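Stop Making Me Log In To Turn On A Light

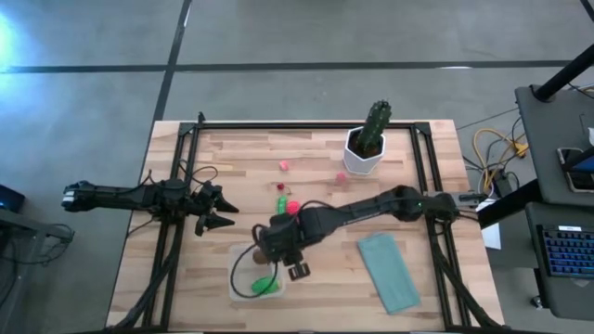 By Callum Cowie
Feb 20, 2021 - 5 min read

I replaced six switches in my house over the winter. Four of them needed an account. Let me say that again slower. An account. For a light switch.

Not a thermostat, not a camera, not something that needs to phone anywhere. A paddle on the wall in the hallway that goes up and down.

The ones I bought first were Fiteck. Good switches, I'll say that up front because people are going to write in. Solid click, the screws are long enough, the terminals take the wire straight without you having to bend a little hook in it. Installed the first one in under an hour including the trip back down to the panel because I'd flipped the wrong breaker. Then the app. Email address. Password with a symbol. Verify the email. Location permission. "Name your home." I don't want to name my home. Then a firmware update that sat at 74 percent while my wife stood in the dark hall with a basket of laundry, asking if I was done.

And yes, the paddle works without the app. Mostly. Dimming range, the fade speed, the little LED that lights up blue at night like a landing strip - all of that is in the app. So you own half a switch until you sign up.

I brought this up on the forum back in November and got the usual replies. Murdo Leckie, who I like and who has forgotten more about wiring than I'll ever know, told me to quit complaining and run everything local. Buy a hub. Put the hub on a shelf. Pair it all to the hub, block the hub from the internet, done. He's right that it works. I did it. It took me three evenings and I now have a hub on a shelf, and I'm the only person in the house who knows what it does. If I get hit by a bus my family lives with a 50 percent dim kitchen until they sell the place.

That's not a fix, it's a hobby. I like the hobby. I shouldn't be required to have it.

The other answer I get is that everyone's fine with it. Ruairi Rutherford ran a poll on the same thread, 100 replies, and most said they didn't mind the account. Okay. But that's people on a home automation forum. Ask that crowd if they mind reading a manual and they'll send you a pdf. Ask my mother in law. She has two Akitz plugs for her lamps and every time the phone gets replaced the lamps are gone until I drive over.

Here's what I think should be the rule and I don't think it's much to ask. Anything screwed into a wall should do everything it does from the wall. Hold the paddle for ten seconds, change the fade. Tap five times, kill the LED. Print the taps on a card, put the card in the box. If there's an app too, great, nicer menus. The app should be the comfy chair, not the front door.

Some do this already. The Rai dimmer I put in the den has it, the whole config is taps and holds, and the sheet that comes with it is one page both sides. Is it fun to tap a switch eleven times and watch it blink back at you? No. You lose count and start over. But I did it once and I haven't thought about it since. No account, no update, no mail from them about a holiday sale. Cost a few dollars more then the Fiteck and I'd pay it again.

Somebody will say security updates. Fair. A radio in the wall is a radio in the wall and bugs get found. But let me pull the update when I want it, from a file, from the hub, whatever. I don't see why a patch needs my birthday. (Yes, one of them asked for my birthday. Stultex. I put in January 1, 1900 and it took it.)

And then there's what happens when the company goes. They do go. Sheena Lindsay wrote in after my last column, she'd done her whole downstairs with one brand, everything cloud, and the servers were shut off with an email and a coupon. A coupon! She ended up spending $1,052 to do it over, part of that an electrician because the old boxes were too shallow for the new stuff. The old switches still had power to them. Nothing wrong with the hardware at all. She could of kept every one if they'd just had a way to pair without the mothership.

A dumb switch from the 70s lasts forty years. There's one in my basement older than me, brown, ugly, sounds like a mousetrap. Works. When I pull it I'll be putting in something with maybe a five year support page, and I'm supposed to feel good about the upgrade.

I do want the smart stuff, to be clear. I like the porch light coming on at sunset. I like the stairs at ten percent at 2 am. Three way with no travelers to fish, fantastic, that alone is worth the money in an old house. I'm not going back.

But put it on the box. That's the minimum. Big letters, same size as the logo - ACCOUNT REQUIRED or NO ACCOUNT REQUIRED. Right now you find out with the old switch already in the trash and the power off. Euan Cruickshank at the supply counter told me he gets more returns over the app than over the neutral wire, and the neutral wire is printed on the front.

Two switches left to do, upstairs bath and the closet. Closet is getting a pull chain.

Contact | © 2021 | Back to top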